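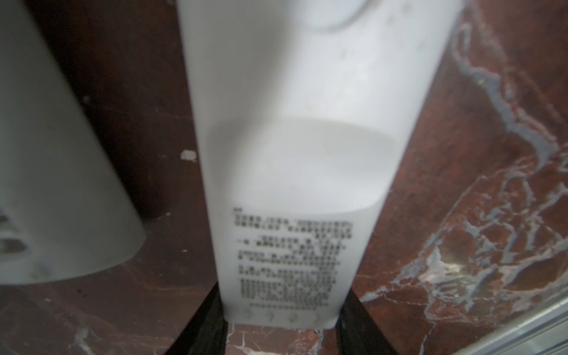 T. Dlamini

Kept Just in Case: What Mosirwood Households Hold On To
Final project report, Home and Community Studies, Drivden College

1. How the project started

My grandmother has a cupboard under the stairs that she calls the bank. It holds jam jars, string, curtain hooks, the lids of pans that wore out years ago and a bag of keys that open nothing in the house. I grew up thinking this was just her. Then I moved into a shared house in Mosirwood, opened the bottom drawer in the kitchen and found the same cupboard in small! Four students, none of us over 22, and we already had a bank of our own.

So my question was a simple one. What do people keep that they don't use, and what do they say when you ask them why? I wanted to hear it in their own words, so the report leans much more on talking than on charts.

2. What I did

I put 66 letters through doors on the Zikham side of town, between the canal and the old bus depot. Of those, 41 households said yes, which was far more than I had planned for (I had only printed enough answer sheets for half of them). The visits ran from February into April. Each one was meant to take half an hour. Most took much longer, and I drank a great deal of tea.

I used 13 questions, the same ones in the same order. The first asked people to show me one place in the home where things end up. After that we went through whatever was in it, and for each object I asked three things: when was it last used, what is it waiting for, and who would miss it. The last question was whether they would like to throw anything away now that we had it all out. I asked that one with a trash bag in my hand, which I would not do again. It made people defensive, and one man took the bag off me and put it in his drawer.

3. What people keep

The groups below came from sorting my notes on the bedroom floor, several times over.

Containers. Tubs, jars, bottles, cookie tins. Almost every home had a stack of these, and people were proud of them. A good lid counts for a lot. I heard the phrase "that's a good box" so often that I started using it myself.

Parts. Screws left over from flat-pack furniture, shelf pegs, spare feet for chairs, clips and caps. Hardly anyone could say what a part belonged to, but they were sure it belonged to something.

Controls and cables. Chargers for old phones, and remotes for sets that moved out long ago or live in another room. People treated these with real caution. Throwing one out felt risky to them in a way that throwing out a jar did not.
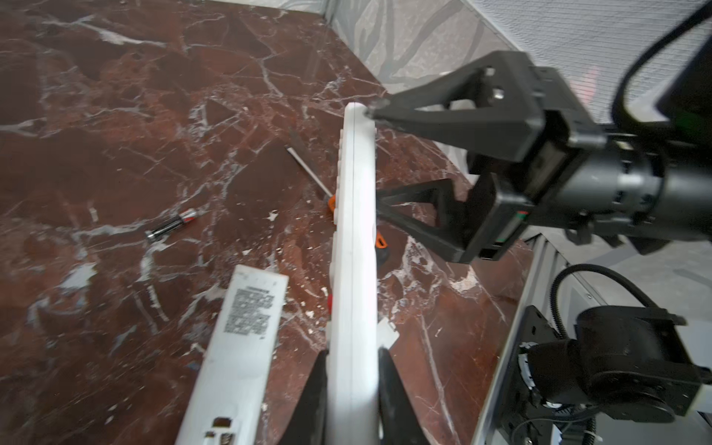 Figure 2. White remote controls and a small plastic clip.

Paper. Manuals, guarantees, school reports, maps of places visited once. One household had the instructions for every appliance since they were married, filed by room, and could find any of them in seconds. I timed it!

Things from people. A thimble, a bus pass, a shopping list in a mother's handwriting. These were mixed in with everything else, sometimes right under the batteries. I had expected to find them in special boxes upstairs.

4. What they said

The most common answer to "what is it waiting for" was some form of "you never know." I was a little disappointed by this at first, and then I went back over my notes and saw how different the uses of it were. Older people often followed it with a story about a time when the thing had been needed and was there. The youngest households followed it with the price of buying a new one.

In 70 percent of the homes, one person did the keeping and another did the complaining. They had usually worked out a border, such as a shelf, a shed or one side of the garage. Crossing it was a serious matter.

People who had moved house recently kept nearly as much as those who hadn't. I was sure it would be the other way around. Several had carried the whole drawer across town and tipped it straight into the new one.

5. Problems

The homes were all from one part of town, and anyone who agrees to show a student their messy drawer probably has a certain kind of humor about it. I also changed the way I asked question six after the first week, so those answers are left out. My sorting is my own, and a second person would likely have put the candle stubs somewhere else.

6. What I would do next

I'd love to go back to the same homes in a few years and open the same drawers. I would also like to talk to children, who joined in on several visits without being asked and knew exactly where everything was. A town swap table for spare parts came up in conversation again and again, and the library on the Zikham side has offered us a corner for one in July. My own box of shelf pegs is going on it.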